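Unit 4: Choosing an Arm Kit for Tabletop Work

Read this before the lab session. Bring the kit sheet with you.

The kit we use as our case this term is the Nomidach bench kit, sold by Khurana and set up for us by Nekstead, the local dealer. It comes as a single arm or as a pair. The course bought the pair in March. You will be asked to write a short buying report on it, so these notes cover what is in the offer, what is left out, and where the sales sheet is vague.

What the price covers

The base order has the arm, one gripper, a mounting plate, a controller, and the power and signal cables. The second arm is priced as a full second order. There is no discount for the pair, although the sheet prints the two together under one heading and many readers assume there is. The table is not part of it. Neither is the frame around the table, the lighting, or the table covering.

Setup by the dealer is charged by the visit. Ours took 2 visits. The first was for mounting and wiring, and the second was to redo the zero position on one arm after the table had been moved.

The manual

The manual runs to 31 chapters in one file. Chapters on payload and joint limits are clear. The chapter on using two arms over the same table is short and leaves most of the planning to the buyer. It says to keep the work areas apart where possible and gives one drawing. If your report recommends the pair, you have to say how the shared space will be handled.

Spare parts

The parts list has 1,461 entries, and most of them are screws, seals and labels. For the report, look only at the gripper fingers, the cables and the joint caps. Fingers are sold in sets. Cables are sold by length, so measure along the arm with the joints fully extended before you order.

Support

Khurana answers questions by email. Nekstead answers by phone but covers only what it installed. The service plan from Kestham is separate and adds a yearly check. We did not buy it, and you should say in your report whether you would.

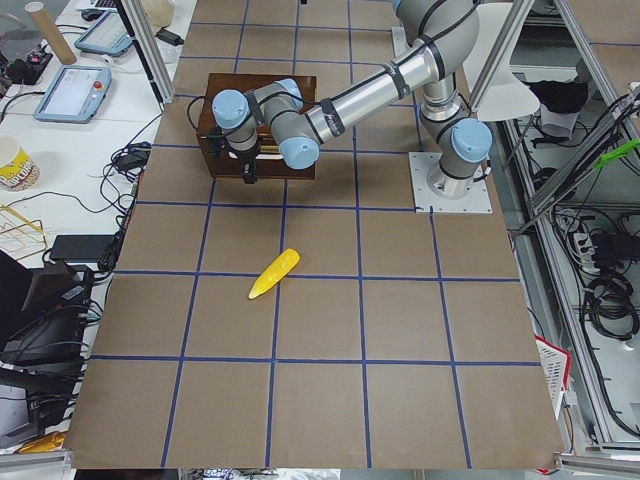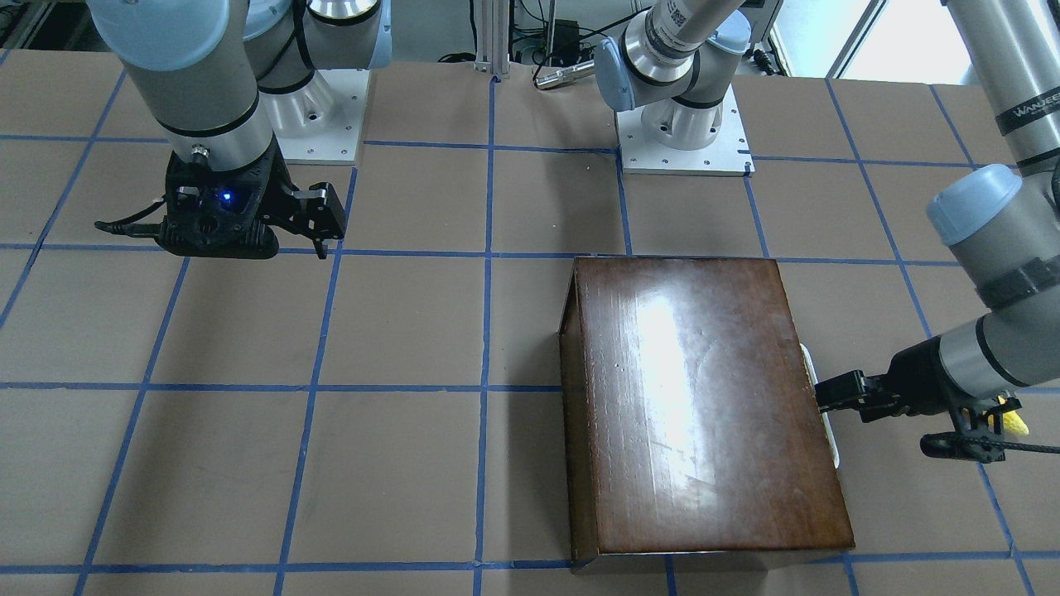 Reach is the figure buyers get wrong most often. The sheet gives it as one number, measured from the base to the tool flange, and that number tells you little about what the arm can do with an object on a real table. Mark your table before you test. A grid of blue tape on brown paper is cheap, and it lets you write down a position in a way that another person can find again. Put a box on the grid, note which squares it covers, and try to bring the gripper to each side of it. A side that is easy for one arm may be a poor angle for the other. Record the wrist angle for every side you reach, and mark the ones you could not reach with a dash.

For the report

Write around 2 pages. State which version you would buy, the single or the pair, and for what task. List everything the buyer must supply. Attach your reach table.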